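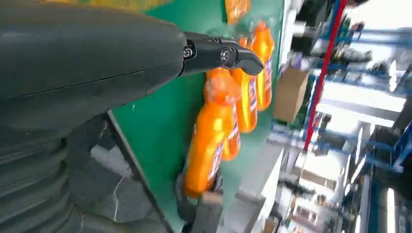 Subject: Re: [lendside-knitters] Yoke sweater, neck too wide - help?
From: Elínborg Frandsen

Hi all,

Sorry for the slow answer, I've been away at my sister's in Odton and her internet is a rumor. I did read everything on my phone though, and I've been composing this in my head the whole train ride home.

On the earlier message:

> I finished the yoke last night and the neck is enormous. It slides
> off one shoulder if I so much as reach for my coffee. I used the Lund
> pattern, size medium, and I swear I hit gauge. Total for the yoke was
> 238 stitches before the first decrease round. Do I rip back the whole
> yoke or can I save it from the top? I have 13 rounds of colorwork I
> would really hate to lose. Also, I'm nearly out of the gray.

Please don't rip the yoke! I've knit the Lund twice now and the neck came out huge on me both times, so I don't think you did anything wrong. The last decrease round is pretty stingy for the medium. My first one I wore over a turtleneck for an entire winter and told people it was supposed to look like that.

What I did the second time was pull out only the neckband and the two plain rounds under it. That leaves the colorwork alone. Then I knit one round where I did k2tog every fifth stitch, one plain round, and went down two needle sizes for the ribbing. It's not in the pattern but it pulled the whole thing in and you can't see where I cheated unless you're looking for it (my mother was looking for it, of course, and found it).

If it's still loose after that, try a crochet chain on the inside, right at the base of the ribbing. Slip stitch into the back of every stitch and pull it a bit snug. Try it on before you fasten off, because I once got one so tight I had to call my husband to get me out of the sweater.

Did you do the short rows at the back? The pattern calls them optional and I skipped them on my first. They help a lot with the sliding, since the back of the neck sits up where it belongs. You can't add them below the colorwork now but you could squeeze in two or three pairs just before the ribbing. They won't lift it as much but it's better than nothing.

About the gray. I have most of a 400 yard skein of the Catari worsted left, the darker one, which I think is the color you used? The dye lot will be different. For a neckband I wouldn't worry, ribbing hides a lot, but for a sleeve I'd alternate skeins every other round or you'll get a stripe. It's yours if you want it, and I can bring it to the December meetup or drop it in the mail. I'm not going to use it. I have a closet I can't close as it is.

Somebody else asked further down the thread how much yarn to buy for the men's large. I used roughly 550 yards of the main color for the body alone, and my guy is tall, so I'd get one more skein than the pattern says and keep the receipt. The shop let me return an unopened one with no fuss last time.

And block it before you decide anything!! I should have put that first. Wool that's never been washed sits so differently, and I've seen a yoke that looked like a lampshade lie down perfectly flat after a soak. Pin the neck smaller than you want it and leave it alone for two days, even if it feels done on the first.

Let me know about the gray, and send us a picture when the neck is fixed. I'd love to see which colors you ended up with for the little diamonds.

Elínborg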